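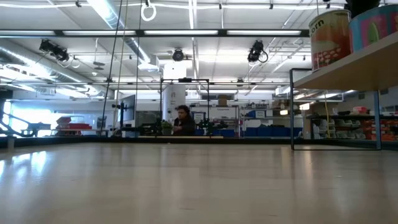

**Can I still use tinned sweetcorn that's past its best before date?**

It's usually fine if the tin is sound, because a best before date is about quality and the food inside stays safe a good deal longer than the date suggests. Check for bulges, deep dents on the seam, rust you can't wipe off, or any leaking.

*Posted by tinshelf_drorndale, 8/13/26*

Right, that's the short version I've picked up from reading old threads on here, but my own case is a bit messier! We cleared out my aunt's larder in Drorndale and came home with a boot full of tins. Most are a year or two over. A few have lost their labels, and one has a dent near the rim that I can't make my mind up about. I hate chucking food, but I've got a five-year-old in the house and I don't fancy a gamble. What would you keep? And does it matter that the larder was freezing in February and baking by summer?

**mullgate_marrow**

Rim dent, bin it. A dent in the middle of the side I'd eat without thinking twice, but the rim and the side seam are where the seal is, so I don't mess about with those.

Heat is worse for tins than cold, mostly for the taste and texture. If one has frozen hard enough to swell, out it goes. Acidic stuff (tomatoes, pineapple, rhubarb) goes off in flavour much sooner than veg or beans, so eat those first.
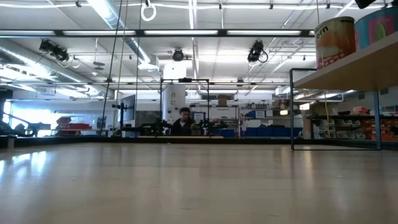
As for the ones with no labels, I'd open them one at a time when you've got a flexible sort of tea planned. We had peaches when we wanted chickpeas once. If anything spurts when you pierce it, or smells wrong, don't taste it to check, just get rid.

**clemgate5**

I eat them all, never been ill. Had soup that was 28 months over and it was lovely.

**hafstein_lane**

Please don't go by the soup post with a little one about! Agree with marrow on the dents. I write the date on the lid in marker pen and put new tins at the back, which saves all this squinting. Our food bank won't take anything without a label, by the way, so ring yours before you load the car up again.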